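How to Put Together Your First Warm-Up DJ Set

By Ngân Lò
Print | E-mail
Reading time: 2 min

I played my first warm-up slot at Tadik with far too many tracks and a very dry mouth, so do have a glass of water handy!
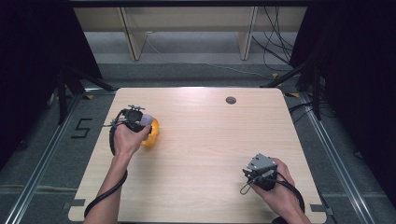 Step 1: Choose your tracks
Pick 14 tunes you really love (I know, it hurts to leave the others behind) and keep them all fairly gentle, as the big ones belong to whoever is on after you.

Step 2: Put them in order
Start slow and let the tempo creep up. Play the end of each track into the start of the next, and swap any pair that clashes.

Step 3: Practise the joins
Give yourself 15 minutes an evening on just the blends, with headphones on if you've got neighbours like mine.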